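December 2022
By Begoña Marín

I bought the Wadside table in June for the spare room, paid $200 for it, and promised myself I'd use it for a good long while before saying anything. So, six months of bills, sewing, gift wrapping and one very messy jigsaw puzzle later, I've got opinions!

First, the color. I wanted white, they were out of white, and I ended up with the light beige. I sulked for a day and now I love it. Crumbs and dust don't jump out at you the way they did on my old black desk (a Vestham, may it rest in peace), and it's easy on the eyes when the lamp is on.

Putting it together took me 3 hours with my cousin Ignacio reading the instructions out loud. Step four is drawn backward, so look at the parts before you tighten anything. The legs are fine. There's a tiny wobble if you lean hard on one corner, and I fixed most of it with a felt pad.

The top is where it earns its money. I can lay a tablet down flat for recipes or patterns and still have plenty of room to spread out, which was never going to happen on the Vestham. Coffee rings wipe off with a damp cloth. Nail polish didn't, so learn from me there.

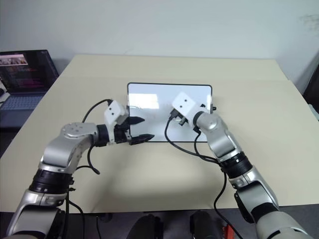 The light beige top with a tablet laid flat, up against our plain off-white wall.

Would I buy it again? Yes, though I'd hold out for a sale. My neighbor got hers for $156 (grr). Four stars, and I'd give it the fifth if they'd redraw step four.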